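Workshop tips, part 2: teaching a pair of arms to pick up after you

I've been building a two-armed tidying robot at home since February, and my notebook is now full of small stuff I wish I'd written down sooner (the big stuff is all in the Tirken forum build thread, go read that!). So, a few tips in no particular order.

Sort your cables before you write any code. I lost a whole Tuesday to a gripper lead that kept snagging on the elbow. Leave a loop of slack at the wrist, then run the arm slowly through its full reach and watch the cable, not the fingers.

Black trash bags are tough. They're floppy, they're shiny, and the depth sensor hates them. What works for me is letting the left gripper take the rim and hold it open while the right one goes after the litter. Close slowly on the plastic and keep the force low, or you'll punch a hole right through it.
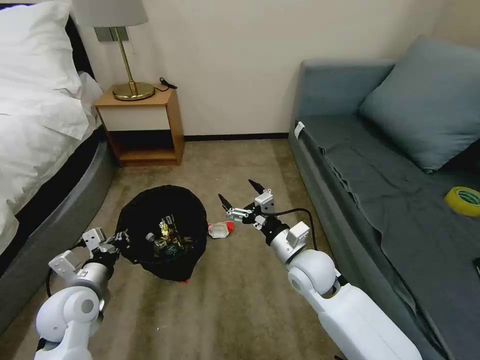 What speed should you start at? Start at 200 millimeters a minute with one hand near the stop button, and only bump it up once you've had a full evening without a crash.

Carpet is softer than you think, so let the fingertips sink in a hair before closing. I kept stopping short and grabbing air! The Volik finger pads are worth the money here, but clean them with a damp cloth, lint gets into everything.

Last one for now: save your settings every time you change them. My good ones are in file 255 and I still loaded 422 by mistake last week. Label your files, folks.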